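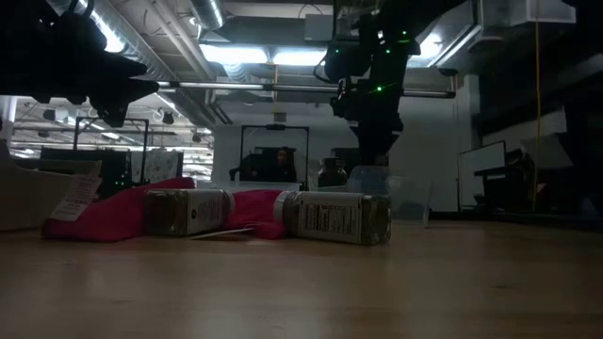 Spice jars and pink cloth on the table

Clenis Paranormal Group
Minutes of the February meeting, Rallus Hall, 7.30 pm

Apologies
Two members sent apologies. The minutes of the last meeting were agreed with one correction – the cellar visit ended at 2 am, not midnight.

Mamani House
The owners have agreed to a second overnight visit. They have asked that we keep out of the attic, where the floor is unsafe. The group can bring up to 6 people. The knocking on the back stairs has been heard again, both times with the heating off. It was agreed to put one sound recorder on the landing and another in the pantry.

Sound recordings
Members have now listened to 95 clips from the first visit. Most were put down to pipes or traffic. Three are still unexplained and will be played at the next meeting. Please write down what you hear before talking to anyone else about it.
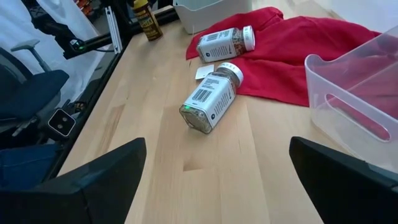 Money
The balance stands at £700. A new thermal camera was discussed but the price, £2,000, was thought too high. Hiring one for the Mamani House visit was agreed, with one vote against.

Rallar Lane chapel
A request has come in from the tenants for a blessing. We do not offer this – the secretary will reply and suggest they speak to the local vicar. A daytime visit can be offered if they still want one.

Any other business
Torches to be returned to the store cupboard with the batteries taken out. Door keys are still missing from the second hook.

The meeting closed at 9.10 pm.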